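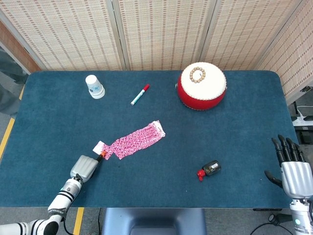

A paper cup upside down on a felt-covered table.

Bedwood to charge deposit on takeout cups from June

Coffee shops and snack counters in Bedwood will start adding a small deposit to hot and cold drinks sold in throwaway cups in June, under a rule the town council passed by a narrow vote after two hours of public comment.

The deposit will be 25 cents a cup. Customers get the money back when they return the cup to any shop taking part or to one of the collection bins planned for the bus station, the library and the north parking lot on Mill Street. Customers who bring their own mug will pay no deposit.

The rule covers every business in town that sells drinks to go, apart from those serving fewer than 80 drinks a day. Owners of smaller shops can sign up if they want to, and the town says several have asked for the forms.

A street litter survey carried out for the council last fall picked up 1,000 pieces of trash along the river path and in the blocks near the station. Of those, 247 were drink cups or lids, more than any other kind of item. Cigarette ends were left out of the survey. The parks department told the council that its crews now empty the bins on the river path twice a day in summer, up from once a day, and that cups take up most of the room in them.

Returned cups will be picked up by Wutero, a recycling company that already handles cardboard for the town. Most paper cups have a thin plastic lining that has to be separated from the paper before the fiber can be used again, and the plant that takes the town's mixed paper does not accept them. Wutero will truck the cups to a different plant, where they will be turned into pulp for egg cartons and packing trays. The contract runs for two years and can be ended by either side with three months' notice.

Lids and cardboard sleeves are not part of the deposit. Sleeves can go in the regular paper bin at home. Lids should go in the trash for now, according to the town's notice.

Shop owners were split at the meeting. Illés, a bakery and coffee counter on Station Square, supported the rule and said it would begin taking back cups a few weeks early to give its staff some practice. The bakery already sells a reusable cup with its name on it and takes a few cents off the price of a coffee for people who use one.

Sadora, which runs three drive-through coffee stands, spoke against it. The company said its customers rarely leave their cars and would have no easy way to hand back a cup, and that lines at the window would get longer in the morning. It asked the council to leave drive-through sales out of the rule. The council turned that down but agreed to let drive-through stands put a return bin at the exit and pay refunds by phone app.

Several residents asked what would happen to cups that come back dirty or crushed. Under the rule, a shop has to take any cup that is empty, whatever shape it is in, so long as the deposit mark on the side can be read. Cups bought outside town will not carry the mark and will not earn a refund. They can still be dropped in the bins.

Others worried about the cost for families and for people buying several drinks at once. The deposit is charged on each cup, so a tray of four would add a dollar to the bill until the cups are returned. Council members who backed the measure said the amount had to be high enough for people to bother. An earlier version of the rule set it at 10 cents.

Deposits that are never claimed will go into a fund for bins and street cleaning. The town expects about 301 dollars a week from that source in the first months and less as people get used to the system. Shops will keep one cent per returned cup to cover their time and storage.

Schools, the hospital cafeteria and sports clubs are exempt through the end of the year. So are events lasting less than two days, which means the summer street fair can go ahead with its usual cups. The organizers of the fair have been asked to put out separate bins for them anyway.

Marked cups will be sold through the same suppliers the shops use now. Owners with old stock have until the end of August to use it up, and no deposit may be charged on those cups. Inspectors will check prices and signs during their normal visits. A first violation brings a written warning, and fines start with the second.

The council will look at return numbers after six months and decide whether to keep the deposit at its present level. It may also consider adding plastic food containers, an idea that was dropped from the draft after restaurants objected.

A notice with the full list of return points will be mailed to every household before the rule takes effect. Businesses with questions can stop by the permit desk at town hall, open until 4 p.m. on working days. Signs for counters and windows are free and can be picked up at the same desk.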